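Search jobs, keywords, location Search

Posted in December by Yhon Llanos

Live-in house manager couple or single person wanted for guest house, Nestden Kurkasell

Nestden is a small family guest house in Kurkasell, and we are looking for one house manager to join us from the end of the winter. The position is also open to a couple who would like to share the work and the salary between them. We are open all the year, but the busy months are from spring until the first cold weeks. Before that time we would like the new person to have enough days to learn the house, the suppliers and our regular guests, who are many and who like to be remembered by name.

The work is different each day. In the morning you prepare a simple breakfast, say goodbye to the guests who leave and check the rooms together with our cleaner. In the afternoon you answer messages, receive the new arrivals and write the orders for bread, milk and laundry. Most guests arrive before 7 p.m., but sometimes a bus is late, and then you must wait for them and still give a friendly welcome. The accounts are made by our office in Lonbridge, so you need only to send the receipts and the cash book at the end of every week.
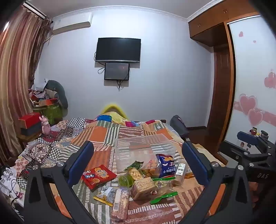 The salary is paid every month, and the room, the heating and the meals in the house are included. You will have your own entrance from the yard and a key to the garden. The manager's bedroom has the air conditioner high on the wall and the television opposite to nothing but your own bed, with a patchwork quilt that you may keep or change for your own. Long curtains go down to the floor, and you are free to bring other ones if you prefer. The kitchen is shared with my mother in the evenings, and she cooks for everyone when she is in the mood. There is also a bicycle for going to the market. We do not have parking inside the yard, but the street is quiet.

We ask for the following:

At least 2 years of work in a guest house, hotel, school residence or similar place. Good spoken English, and patience with people whose English is not so good. A second language is welcome, especially if you can also write it. You should be able to climb the stairs many times a day and carry a suitcase when it is needed. Basic use of a computer is necessary, because all our bookings come through the Talukder booking program. If you never used it, I will teach you. It took me one afternoon to learn, and I am slow with such things.

We do not ask for a diploma. If you worked for a long time in one place and they were sorry when you left, please tell us about it.

The working time is five days in the week, with two free days that we agree together each month. In the low season you can take longer holidays. The first contract is for one year with a trial time of two months, and after this we would be happy to continue. For people who come from far away, we pay back up to 300 dollars of the travel cost after the trial time is finished.

How to apply: please write a letter of one page in your own words, and add the names of two persons who know your work. Tell us also from which month you are free and if you have a pet. We have an old dog in the house, so another dog is difficult, but a calm cat can be discussed.

Please send your letter to Yhon Llanos, Nestden, Kurkasell, with the reference number 479 on the envelope or in the subject of your message. I read all the letters myself and I answer each one, also when the answer is no. The first talks will be by telephone, and after them we will invite a few people to stay one night in the house as our guests and have breakfast with us.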